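Setting up a work mat for sorting small parts

Utovley Workshop Notes – bench layout, part 2

The first part of these notes dealt with bench height and lighting. This part covers the mat, the containers that stand on it, and the order in which a mixed batch of small items is sorted. The method was written down by Wálter Villca for the repair bench at Flodalness and has been changed only where the original wording was unclear. It applies to beads, buttons, toy parts, fixings and similar items that can be picked up between two fingers.

What you need

A gridded cutting mat, at least 750 mm on the longer side
One wide bowl or tub with a smooth inside
One shallow box with straight sides
A soft brush, 25 mm or wider
A damp cloth and a dry cloth
Labels and a pencil

Choosing the mat

A green or blue-green mat with pale lines is the easiest to work on for long periods. Red, yellow and white items all stand out against it. Dark green and black items do not, and if the batch is mostly dark, turn the mat over or lay a sheet of plain paper across the sorting area.

The grid is useful for more than cutting. Keep one block of squares for items waiting to be sorted and leave at least two squares clear between that block and the nearest container. Items dropped in the clear strip are then easy to spot and can be returned to the block before the next pass.

New mats are often curled from being stored in a roll. Lay the mat face down under a flat board overnight. Do not use heat. A mat that has been warmed to flatten it tends to lift again at the corners, and round items will roll towards the middle.

Placing the containers

Put the bowl on the side of your working hand, close to the front edge. The box goes behind it. The bowl receives items that are being kept together and will be tipped out later; the box receives anything that must stay the right way up or must not knock against its neighbours.

Curved sides matter in the first case. The last few items in a round bowl gather at the bottom and can be lifted out without scraping, whereas in a square tub they lodge in the corners. A glossy finish also wipes clean more readily than a matt one.

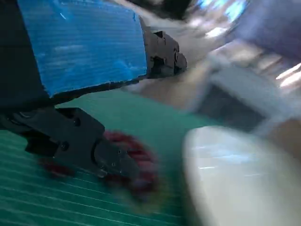 Check the reach before starting. With the elbow resting at your side, the fingertips should pass over the rim of the bowl without the shoulder lifting. If they do not, move the bowl and leave the mat where it is. Moving the mat alters the position of the waiting block as well, and everything then has to be set out again.

Sorting

1. Tip a small quantity onto the waiting block. A single layer is enough. Heaps hide the smallest items.

2. Spread the layer with the side of the brush. Do not flick.

3. Take out damaged items first and put them aside on a separate cloth.

4. Pick out one colour or type at a time and carry each item to its container. Release it below the level of the rim. Items released from above the rim bounce, and light plastic ones bounce furthest.

5. When a type is finished, brush the remaining items back into the block and begin the next.

6. Empty the bowl into its labelled bag or jar before starting another type.

Soft items such as felt shapes or small stuffed toys should be gripped across the widest part. Lifting by a loose thread or a tag stretches the seam.

Batch size

Orlando Cuervo sorted a full crate of 3,035 mixed pieces at the Flodalness bench in November, in batches of 492 with a smaller one to finish. He found that larger batches saved no time, as the clear strip filled up and had to be swept repeatedly. Pieces over 20 mm need smaller batches – a third of that number is a sensible starting point.

Cleaning and storage

Wipe the mat with the damp cloth along the grid lines, then dry it in the same direction. Grit left on the surface scratches the printed lines. Store the mat flat, with nothing on top of it. The Cusi rack described in part 1 will take it without bending if the lower shelf is removed.

Wash the bowl separately from the box. Dust from painted parts clings to damp plastic and will transfer to the next batch.

Part 3 covers labels and jar sizes.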